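Reading time: 2 min

Ticket: Induction hob trips kitchen circuit at high setting
Product: Bedidix countertop hob, 2000 W
Opened by: Eimear Gilmartin
Assigned to: Darragh Geraghty
Status: Closed

Reported: breaker trips after around 6 minutes on level 5. Lower levels run normally. No error code on the display.
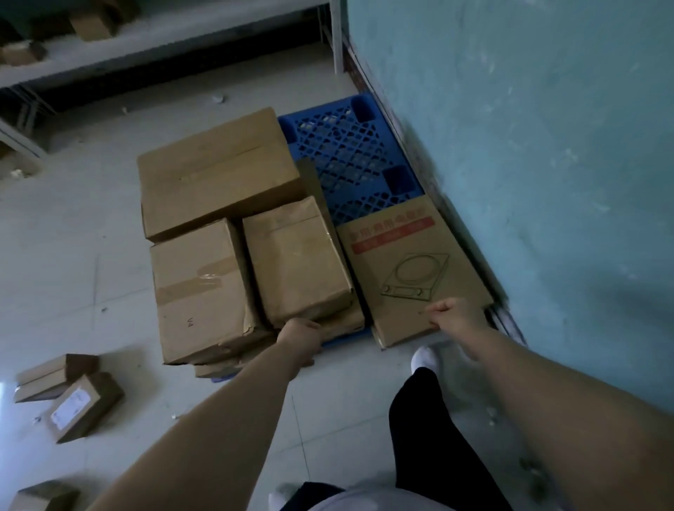
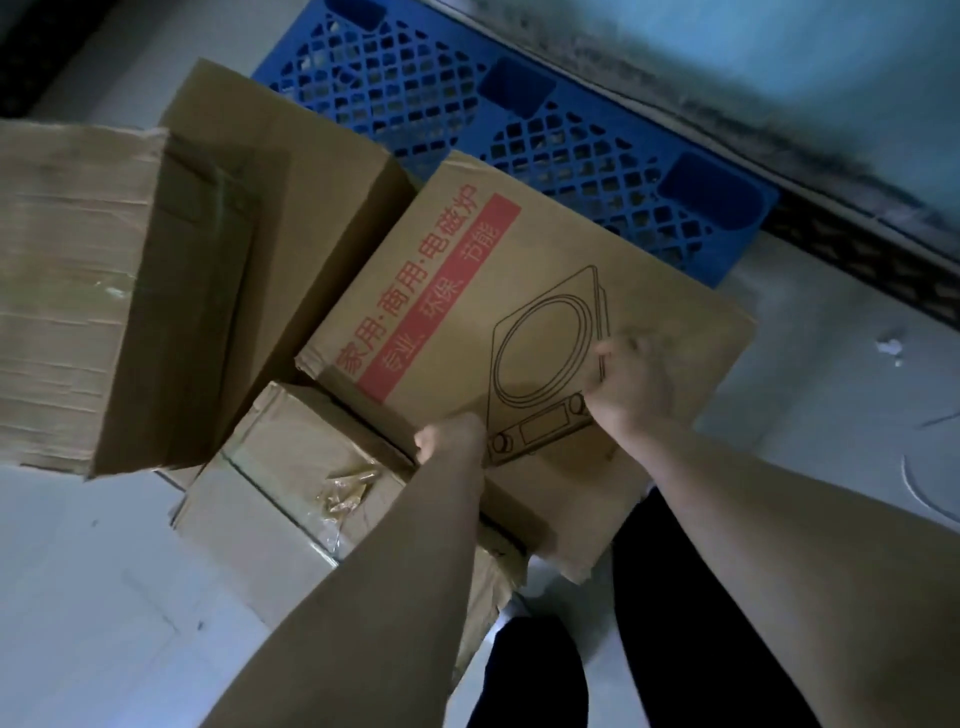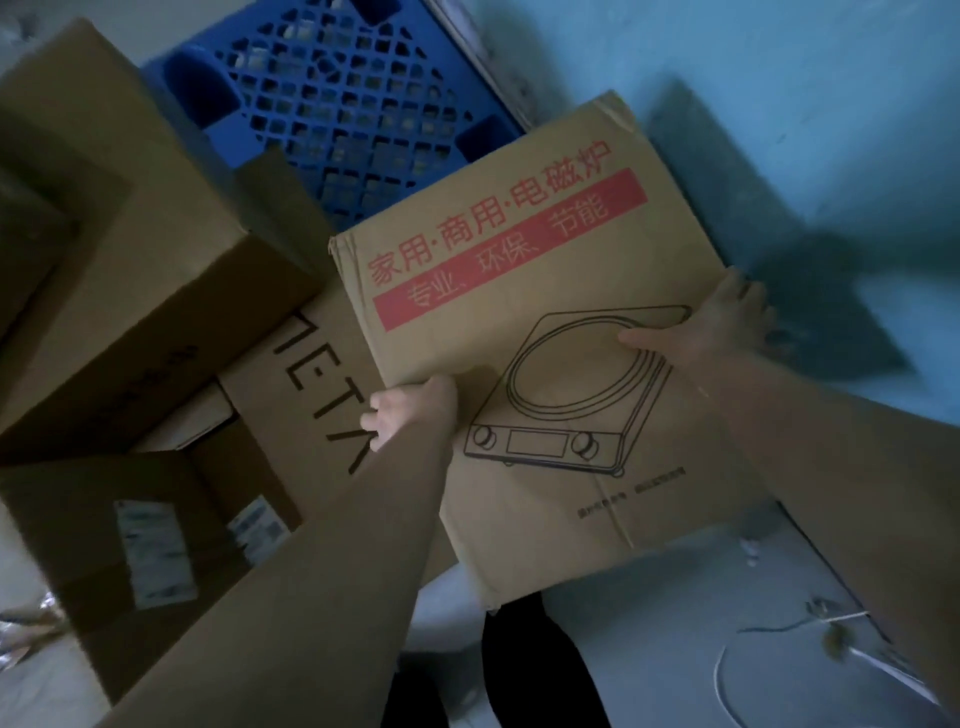
Cardboard cartons being handled; the last two show an induction cooker box.

09:10 — Asked for the breaker rating and a list of other loads on the circuit. Kettle and dishwasher share it.

09:45 — Customer moved the hob to a separate circuit. Same fault, same delay. Shared load ruled out.

11:20 — Requested a test with no extension lead. Customer had a Cenda reel in use, still wound. Plugged straight into the wall, the hob ran for 31 minutes on level 5 without tripping.

11:55 — Reel tested alone with a fan heater. Breaker tripped. Fault is in the reel. Advised customer to scrap it.

14:30 — Hob left on the wall socket through the lunch service. No trips. Closed.

Comments

mindudum_k: Had the same with a wound reel in July. Check the plug for scorch marks as well.

Eimear Gilmartin: Checked — slight browning on the live pin. Reel is in the bin.

pat44: Does level 6 behave the same?

Related tickets
Ardeleanu extractor hums on low speed
Bedidix hob does not detect pan
Replacing a plug fuse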